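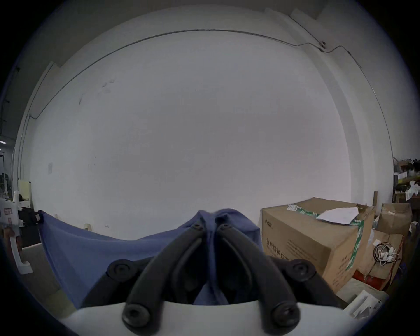 By Tobias Rennick
Contributing writer, automation and standards

A shirt should be an easy thing to write a rule about. The draft code of practice from the Brimcombe project, due for a vote in April, spends 19 pages on gathering cloth-handling data in homes, and I still can't tell you what it counts as a folded shirt.

It asks for 300 recordings per garment type. Why 300? The draft doesn't say. It wants surroundings "representative of domestic use" – a phrase that would cover a bed with a shipping carton on it and a bed without one.
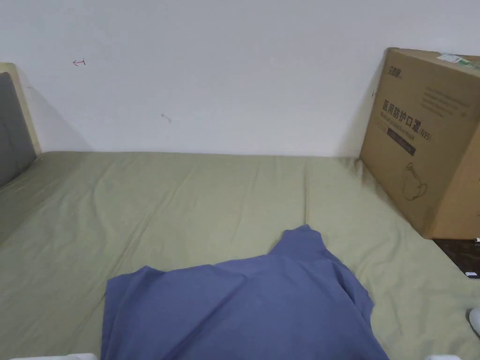 Who checks the checkers?

Labs grade their own work under the draft, and 70 percent is a pass. Clekcombe, which sells training sets, calls that practical. I call it generous. A rule on loose items near the work area is marked "advisory," so a phone or a pair of controllers can stay on the sheet. 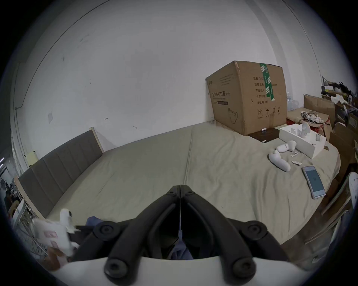
Hämäläinen disagrees with me, arguing that strict tidiness rules would produce machines that only cope with tidy rooms. Fair enough, but then write that down and require labs to log the mess.

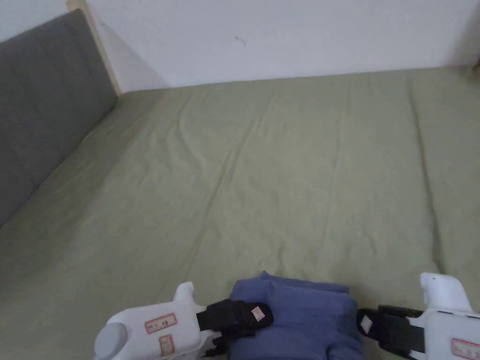 The section on two-handed work is thinner still. It has one paragraph on grip, copied from the older Cinby guide, and sets no limit on how hard cloth may be squeezed. I'd vote no.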